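How to Check a Used Workbench Before You Pay for It

Sellers love the phrase "solid as a rock." I have driven 40 miles for a rock that folded up like a card table, so now I bring a flashlight, a straightedge and a low opinion of the listing.

Start with the listing itself. A bench advertised in Rumthorpe last September had eight photos of the vise and none of the legs. Ask for the legs. If the seller gets huffy, save your gas.

Once you're there, clear the top. Most sellers will tell you there's no need. Move the stuff anyway, then grip one corner and push it sideways, hard, along the length of the bench. Up and down tells you very little. A bench that sways when you push it will sway when you plane, and tightening the bolts only helps if the holes haven't worn oval. Pull a bolt and look.

Next, lay the straightedge corner to corner, both ways. Slide a playing card under the gaps. Two cards is fine for general work. A whole stack means the top is twisted, and I don't believe anyone who says it will "settle."
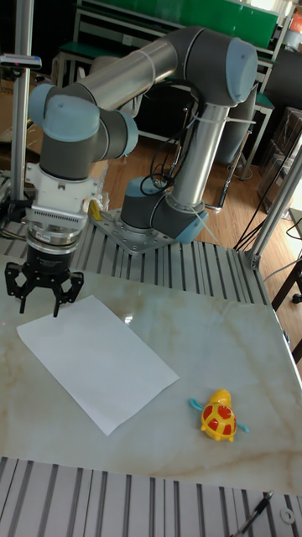
Arm base bolted to a square mounting plate.

Now the price. Craig Drummond swears by offering half and waiting. It has worked for me once in 10 tries, so take that for what it's worth. I'd sooner point at the worst leg and ask what the seller thinks it would cost to fix.

Be careful with names, too. A Prokska badge gets people excited, but badges come off with two screws and go back on just as easily. Look for matching paint under the edge.

Last, measure your doorway. Ruairi Skinner didn't, and his bench lives in the carport.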